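Home | Products | Schools | News | Contact

Press release
2/1/21

Nunia brings small wooden blocks back to the learning table

Nunia, the maker of wooden learning material, announces today a new collection of small cube blocks for kindergartens, primary schools and families. The collection has the name Lunder and can be ordered from today by schools, and from September also by private customers through selected toy shops.

The Lunder collection is made for the work on a normal table. It does not need a mat, a board or a screen. A child takes a few blocks, puts them in a row, mixes them and begins again. Teachers who tested the blocks with us told us that this simple play is often the one which lasts the longest, and that the children return to it by themselves after lunch.

The complete school set contains 228 blocks in a flat wooden box with a sliding lid. The family set contains 68 blocks and comes in a cotton bag. Both sets have the same size of cube, so that a school can add one or more family sets later and everything still fits together.

Color and plain wood in one set

In the development of Lunder we discussed for a long time how much color the blocks should have. Our first samples were painted on all sides. They looked very cheerful in the box, but on the table the children had difficulty to find the side with the sign. The design office Brandão, which is our partner for this collection, proposed to give the color only to the top face and to leave the sides in light wood. Other blocks stay completely plain in color and carry only a thin dark marking.

We followed this proposal. The colored faces catch the eye first, and the plain blocks ask for a second look. In a row, the two kinds can be mixed freely — a blue top beside a yellow one, and then a block which shows only the wood and its sign.
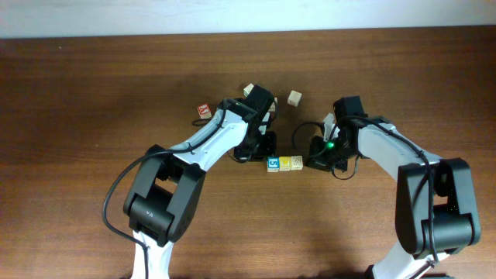

Blocks with blue, yellow and plain tops side by side on a brown wooden table, with a red one farther back on the left.

The signs on the blocks are kept small. We wish that a block can be used for counting and first reading, but also for building, where the sign has no importance. For this reason there is no correct side and no correct order given by us. A booklet with 12 pages of ideas is included in the school set, and the teacher is free to leave it in the box.

Tested in daily use

Before the start of production, 354 families and 41 school groups received a test set. We asked them to use the blocks as they liked and to send us their notes. Many of the notes were about quite practical things. The edges of the first blocks were too sharp for small hands, so they are now rounded a little more. The bag had a cord which was too long, and it was replaced by a button. Several groups asked for single blocks to replace the lost ones. These will be available in packs of ten, sorted by color or plain.

The wood is cut and sanded in the workshop of Mivenov, with which Nunia has worked since our first puzzle. Small differences in the tone of the wood are normal and they are not a reason for complaint. For cleaning, a damp cloth is enough. The blocks should not be left in water.

First deliveries

The first production consists of 500 school sets. Orders from schools are served in the order in which they arrive, and we ask for understanding if the delivery takes some weeks. Schools which took part in the test can keep their test set and receive a lower price on the new one — please write the name of the test group on the order form.

The rounded edges and the new bag are already part of all sets from the first production. Owners of a test set can ask for the new bag without cost until the end of September.

About Nunia

Nunia develops wooden material for counting, sorting and building. The products are sold to schools directly and to families through toy shops. Printed samples of the booklet and pictures for the press can be requested from the Nunia press office by means of the contact form.

Recent news
Lunder order form for schools now available
New replacement parts for the Nunia shape puzzle
How to care for wooden blocks in the classroom
Nunia and Brandão continue their work together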